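Welton Handheld Gripper Kit: Questions We Get Asked a Lot

Last updated Friday, August 6, 2021

Thanks for stopping by! We've tried to gather up everything people write to us about before they rent or buy the Welton kit. If your question isn't covered, use the form at the bottom of the page and we'll get back to you as soon as we can.

What comes in the Welton kit?

You get a matched pair of handheld grippers (left and right), a marker cube for each one, the head camera with its strap, chargers, and a carrying case with foam cutouts. The full kit is part number 568. The single-hand version is part number 207, and it's a fine way to start if your tasks only need one hand - you can always add the second gripper later, and we'll pair the two for you at no charge.

Do I need a robot to use it?

No, you don't! A person does the task with the grippers, the kit records it, and you train your robot on the recordings afterward. Plenty of our customers don't have their arm yet when they start recording.

How much space should I set aside?

Less than most people expect. An ordinary office corner will do nicely, as long as you can take a few steps in each direction and swing your elbows without hitting anybody's monitor.
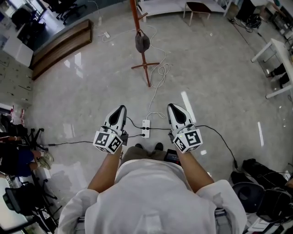

Power and cables are the thing we'd ask you to think through before your first session, and we say this as people who have tripped more than once. It's perfectly all right to work around a power strip on the floor, and you can see one between the grippers, with its white cord running up to the foot of the coat stand. If your operator is going to be walking back and forth for an afternoon, though, we'd tape a cord like that down or run it along the wall. There are clips for it in the case.

Will shiny floors or bright windows cause trouble?

Usually not, but glare straight across a marker cube can make tracking jumpy. Do a short test recording at the time of day you plan to work, then look at the tracking score in the Losska software. Pulling a blind or turning a few steps to one side is normally all it takes.

Can I dress however I like?

Pretty much. Very long, floppy cuffs can slide down over the marker cubes, so if you're wearing something roomy, push the sleeves up before you start.

Can the grippers handle soft things like clothes and bags?

Yes, and this is probably our favorite question, as soft items are what many of our customers bought the kit for in the first place.
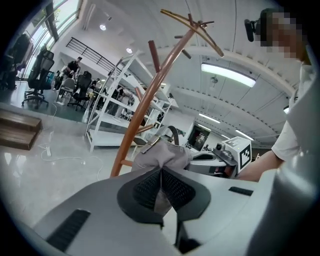

The standard pads are textured and will take care of most fabrics, from dish towels up to a medium jacket. We suggest picking up a good gathered handful, the way the gray cloth is bunched here, if you only need to move something from one spot to another. For folding, a small pinch near a corner gives you much more control. Very slick materials are harder, and for those we sell the Bajwa soft pads, which swap in with a small screwdriver.

How long does the battery last?

A full charge gives you 40 minutes of steady recording. We know that sounds short! Most people find their arms want a rest by then anyway, and you can keep going while plugged in.

Do you offer training?

We do. Every purchase includes a video call, and we run hands-on days at our Nunham workshop. The next open dates are in October. Bring the object that's giving you fits and we'll work on it together.

What if something breaks?

Write to us and mention code 991 in the subject line so it goes straight to the repair bench. Pads and straps we just mail out.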